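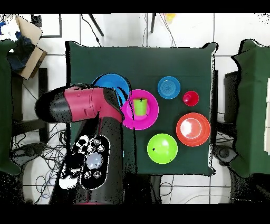

*Plates, bowls and cups on one of the green tables, with the lime cup on the pink plate*

Hi Adelino,

Time for your fall update on the Jirbridge tableware money, and I'll start with the good stuff: the dishes are here, they're bright, and I love them! We ordered from Simões in the end (Rarnow wanted 25 extra for delivery, and their blues were sold out until March). The whole lot came in under the 200 you set aside, and I'll send the receipts along with the signed form.

You asked for plain shapes and strong colors, so that's what I went for. There are plates, bowls and small cups, all plastic, and the colors don't match up into neat sets. I did that on purpose — I wanted people sorting and stacking to have to choose between going by shape and going by color. The pink is my favorite. The orangey-red bowl picks up a lot of glare under our lights, though, so I may try moving that table over a bit.

The dark green cloths were Ebenezer Aidoo's idea and I was against them at first (I had my heart set on white). He was right, I was wrong, the colors really pop. They do rumple at the corners, and I've asked him to look into clips. 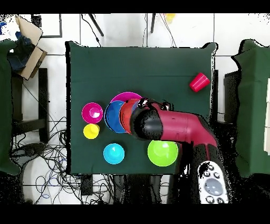
*Stacked bowls left of center, with the red cup over on its side*

Stacking is where most of our time has gone. The bowls sit inside each other pretty well, but they aren't all the same width, so the order you stack them in matters more than I expected. The small cups are the fiddly part. They tip over easily on cloth, and I'd like to try a heavier kind before we buy any more.

Where the rest stands:

- Written layouts: 9 finished, 3 still to go
- Storage: still the cardboard box, sorry. Shelves are next on my list.
- Floor: I want the cables tidied up before the Prurkcombe people come by

The one thing I need from you is a yes or no on spending what's left on heavier cups. If it's a yes, I'll order straight away and start on the last layouts while we wait — they all use the small cups anyway.

Thanks again for backing this!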